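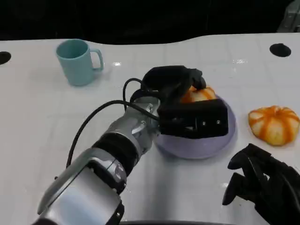
The left hand on a pumpkin half, over the lavender plate.

Readers of this blog have asked for an account of the grip fault on the Mahawong cell, and Hafiz Krishnan has agreed that I may publish one.

The left hand failed to release in February, during a routine place onto the plate. The arm reported the hand as open. The fingers remained closed, and the controller began its retreat with the pumpkin half still held. The operator pressed the stop at 2 seconds. There was no injury and no damage to the table.

The logs show that the hand had completed 2370 cycles since its last inspection. Our own schedule calls for inspection at 2000. The overrun was mine to catch, and I did not catch it.

On inspection, the open signal was found to come from the command and not from the finger position sensors. A setting carried over from the Standiswood installation had turned the sensor check off. Fault code 43, which should have halted the arm, was therefore never raised.

The setting has been corrected on both hands. The arm may not retreat until the sensors confirm release, and the cycle counter now locks the cell when inspection is due. Anyone running a configuration copied from Standiswood should review the release check before the next shift.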